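Prulismont opens hands-on teaching program for two-armed robots

Shop-floor workers show the job with their own hands, and the robot learns from the recording

July

Prulismont is pleased to announce the opening of Girnenon, a program in which tradespeople and assembly workers teach robots everyday jobs by doing those jobs themselves. The program runs out of the company's Taltier workshop and has already logged 3277 recorded demonstrations.

The idea is a simple one. A person puts on a pair of hand-held grippers, stands at a table and does the work: picking up a part, turning it over, passing it from one side to the other, setting it down. The grippers record how the hands move and when they open and close. Those recordings are then used to train a robot with two arms to do the same job.

"I've been putting things together at a bench for most of my working life, and this is the first time anyone has asked me to teach a machine how I do it," said Shirley Staniforth, lead demonstrator at Taltier. "You forget how much you know! The way you tip a long part so it doesn't swing, or which hand you let go with first. The first morning I had to slow right down and think about it, and by the afternoon it felt like my own hands again."

Staniforth leads a team of eight demonstrators. Most came from assembly and repair work, and none of them had programmed a robot before joining. New people get two days of practice on the grippers before their recordings count toward training, starting with single parts and moving on to long or awkward pieces that need both hands. 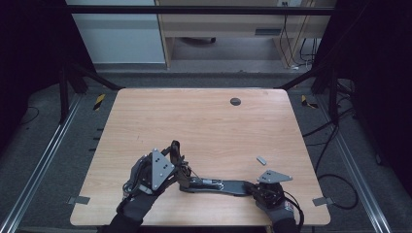 A demonstrator at work with a pair of hand-held grippers, holding a long black part between both hands.

Two-handed work is where the team has put most of its effort so far. A long part has to be held at both ends, and the hands have to agree with each other the whole way through. If one side gets ahead, the part twists or slips out. Writing rules for that is slow going, and people do it without a second thought, so the demonstrators simply do it, again and again, with the part starting in a different spot each time.

Girnenon also uses remote control for jobs where the robot's own reach matters. In those sessions a demonstrator steers the arms from a nearby station and watches the parts directly. The engineers compare the two methods task by task, and the demonstrators have a say in which one gets used.

"Some of our best fixes came from the people wearing the grippers," said Elsie Haslam, program manager at Prulismont. "They told us where the weight was wrong and where the cables pulled, and we changed it. They also told us when a task was badly set up, and they were right about that too. I love watching a new recording come in and seeing some little habit of the wrist that none of the engineers would have thought of."

Failed tries are kept as well. When a part is dropped or a grip goes crooked, the demonstrator marks the recording and carries on, and the engineers sort through the marked ones at the end of each shift.

The first group of 10 tasks was chosen with Timmermans, a repair and refitting shop that handles a lot of mixed parts in small batches. The list includes sorting brackets, turning long parts end for end and loading a fixture with both hands. Timmermans staff will visit the workshop to record their own versions of each task, so the robots can learn from more than one person's style.

Prulismont plans to add more work tables at Taltier and is looking for demonstrators with hands-on experience in assembly, repair, packing or sewing. No robotics background is needed, and training is paid. Left-handed applicants are especially welcome, as the team would like a better mix in its recordings.

Visitors from trade colleges and local workshops can book a session to watch the team at work and try the grippers for themselves. Bookings and job applications are handled through the Girnenon program desk at Prulismont.

Media contact: Elsie Haslam, Program Manager, Prulismont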